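Virnero to Boiko, and the night at Itziar's

Up at five. The bus from Virnero leaves from behind the market, not from the station, and I only knew that because Florencio Palacios had written it on the back of my map. Paid the driver, who put my rucksack on the roof with two crates of onions and a bicycle. Eleven of the seats had people in them by the time we left and the rest filled up along the road.

The first part is flat and dull. After the bridge it climbs, and the road gets narrow enough that the driver sounds the horn before every bend. The pass has a sign giving the height in metres but somebody has painted over the first number, so all it says now is 969. We stopped there for tea. It was windy and I stayed inside with my hands round the glass.

Talked to an older man called Fulgencio Pacheco, who was going home after visiting his daughter. He used to drive this route himself. He said that before the tunnel was built the trip could take two days in winter, and that people kept food under the seats. He got off at a turning where I could see no house at all, only a track going up, and walked off with a sack over his shoulder.

Reached Boiko just after two. My host for the next three nights is Itziar Bravo, who teaches at the primary school and has been taking in travellers for years. She met me by the fountain, which was good, as the streets have no names on that side of town.

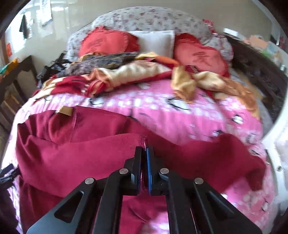 We had lentil soup and bread, and then she went back to school and I went out to look at the old quarter. It is small. There is a covered well, a row of shut workshops and a church with a locked door. The key is kept at the baker's, and the baker was asleep. I walked down to the river instead and ate an orange on the wall. Two boys asked me where I was from and then argued about where that was.

Bought a phone card, stamps and a bar of soap. Spent 200 more than I meant to — the stamps are sold only in full sheets. I now have enough to write to everyone I know.

In the evening Vega Benítez from next door came round with a plate of stuffed peppers. She wanted to know why I was going on to Cullik and whether anyone had told me that the ferry was off. No one had. She rang her cousin, who said it might run again by the end of the week, or might not. The other way round is by road and takes nine hours, with a change at Grokisico. I shall wait one more day before deciding.

Wrote this at the kitchen table. Must ask Itziar about washing clothes. My good socks are finished.

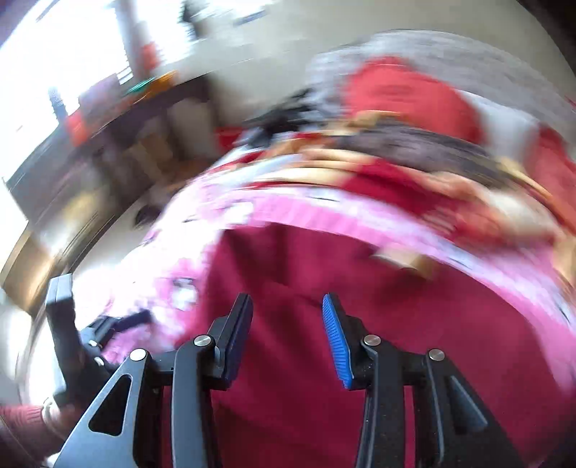

Second day in Boiko

Slept until eight. Cold morning, clear later. The baker was awake this time and gave me the key, which is as long as my hand. One room inside, whitewashed, with a painted ceiling gone black in the middle from candles. I stayed half an hour and took the key back.

No news of the ferry. Teodoro Escobar, who runs the ticket office, says to come back at four.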